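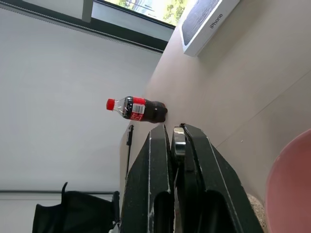
Gönül Gökçe wrote: Is the label printer still skipping every second page for you, or did the driver rollback stick? Mine started doing it again after lunch and I've got 384 labels to get out.

Hi Gönül! Nope, it didn't stick. I'm reopening ticket 884 and dumping my notes in so we're both working from the same mess.

October 4, 2022

Rolled the Pirolent driver back again, restarted, printed a test sheet. Fine. Printed another one, also fine, and I got my hopes up. Then I sent the real batch from Skastby and it went label, blank, label, blank, all the way down the roll (so much wasted paper!).

Swapped the USB cable for the one from the shipping desk. Same thing. Cleaned the gap sensor with a dry swab and ran the calibration from the front buttons - it fed a few labels, beeped, and went right back to skipping.

Then I opened the template itself, which I should have done first. The page height in there was set for the old tall labels we bought back in August, and the Te Moana rolls we use now are shorter. The test sheet ignores the template completely, so of course it always looked good.

Changed the height, saved it as a new template, sent 214 labels. No blanks! I did get 2 crooked ones near the start, but I think I loaded the roll a bit loose.

Gönül, can you try the new template before you touch the driver again? It's in the shared folder, called Grirkard short. Don't pick the one without "short" in the name, I still have to ask Erdal Ersoy if I can delete it - he may need it for returns.

Leaving this open until your batch is through.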